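Workshop > Outdoor Machines > Care and Repair

Small rover: camera and wheel check before the season

Posted Jul 11, 2020 by Damilola Adeleke

These notes cover the Skusance path rover with the standard front camera. Older Skavmont frames use the same mast bracket but a different wheel hub, so skip the encoder section for those.

Battery out first. The camera connector is live whenever the pack is seated, even with the key switch off.

Cleaning the lens cover

Blow grit off with a rubber bulb. Wipe with a damp microfibre cloth, one direction only, then dry with a second cloth. Do not use glass cleaner on the cover. It crazes the plastic around the gasket and the haze does not polish out. Check the inside face with a flashlight for fogging. If there is any, lift the cover, leave it off indoors overnight and replace the gasket.

Setting tilt

Slacken the two bracket bolts a quarter turn with a 4 mm hex key. Stand the rover on level floor and bring the horizon close to the middle of the picture. Nip up the left bolt, check again, then tighten the right. The bracket creeps as it tightens, so aim slightly low. Do the final check outdoors on open ground. A garage wall gives no horizon to work to.
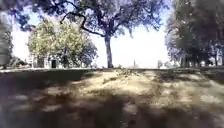 Horizon near mid-height, with dry grass below it.

Leave auto exposure on, but move the metering zone to the lower half. With full-picture metering a white sky pulls everything under the trees down to near black. With the lower zone the sky blows out. Accept that. The path software works from the ground, and a faint spire or roof on the skyline is no use to it. Where a band of deep shade lies in front of bright grass, check that texture can still be made out in the dark part. If it can't, raise the shadow setting one step and look again.

Soft leaf edges in a saved picture can come from movement as well as focus. Take a second picture with the rover parked before touching the focus ring.

Wheel encoders

Mark a straight line on the floor with masking tape and push the rover along it by hand, start to finish. Read both counters. Mine gave 1257 left and 1273 right in June. A gap that size was tire wear on my unit. Swap the tires side to side and repeat. If the larger count stays on the same side, clean the encoder disc and reseat the plug. Recharge to at least 78 per cent before any driven run, as the motors sag unevenly on a low pack.

Sidewalk check

Choose a stretch with shade, a lawn edge and some uneven pavement. Look at how clearly the edge between grass and concrete shows up in the shaded part, and whether cracks might be taken for the border of the path. A long crack running across the slab should be ignored. If the rover slows for it, lower the edge sensitivity by one.

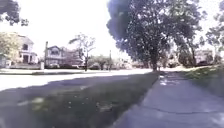

Shaded sidewalk with a crack across the near end and grass to the left.

Bright asphalt beside a dark planting strip is a harder case. Check that the road is not marked as path. Once the settings hold, write them on tape inside the lid. A firmware update clears them.

Comments

terkbridge_shed: Does the metering zone survive a battery swap? Mine went back to full picture.

Damilola Adeleke: It should survive. Save to profile, then power down with the key before pulling the pack.

Eshun: My bracket bolts are seized. Penetrating oil or heat?

Damilola Adeleke: Oil, left overnight. Keep heat away from the lens cover.

M. in the valley: Swapped tires, count followed the tire. Thanks.

Contact | Copyright 2020 | Back to top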